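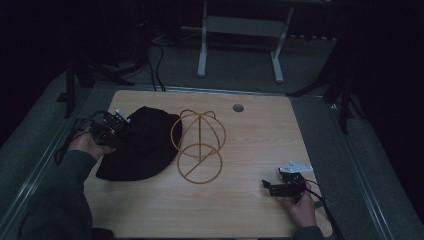 Black bucket hat and wire hat stand, tan color.

Ticket 174 - Product photos upload but do not show in shop
Opened by: Duangjai Onsri
Assigned to: Mawuli Laryea
Status: Solved

Duangjai Onsri, 23rd September
Hello, I have a problem with the Clollex shop page. I upload the photos for the hats, the bar goes to the end and I see the green check. But when I open the product page there is only a gray square. It happens with 12 products, all from the new hat list. The older products are fine. I tried two browsers and I cleared the cache, same result.

Mawuli Laryea
Thank you for the clear report. Can you tell me the width of the files, and the exact file name of one of them?

Duangjai Onsri
The width is 4032. The name is "hat & stand black.jpg". My sister Buppha made the names, she likes to use the & sign.

Mawuli Laryea
I see two things. The shop does not make a preview when the photo is wider than 3000, and the & sign breaks the link. Please make one photo smaller, rename it to hat-stand-black.jpg and upload again.

Duangjai Onsri
I did it and now the photo shows, also on my phone. I will change the others tonight - please keep the ticket open until then.

Duangjai Onsri
All 12 are visible now. You can close it. Thank you for your patience.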